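September, early

Slept badly and got up before six. The rain quit overnight, so I walked the long way to Tuhumury and back before breakfast. The river is still high at the footbridge. I paid the 114 for the boiler service -- more than last year -- and put the receipt in the blue folder.

Oranges and mandarins are cheap at Kandside again, so I've been eating those instead of toast.

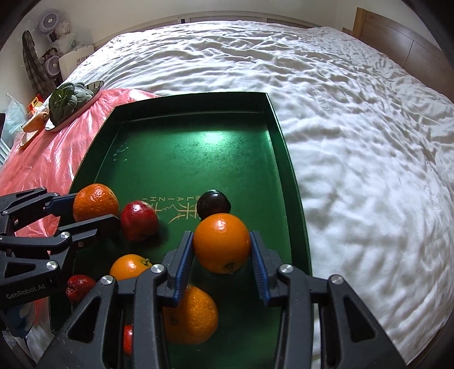
Wrote 2,000 words in the afternoon and cut 200 of them after supper. The Durkden chapter is still too slow at the start. I might move the ferry crossing up and see how it reads. My knee ached on the stairs again. Bed by ten, with the window open.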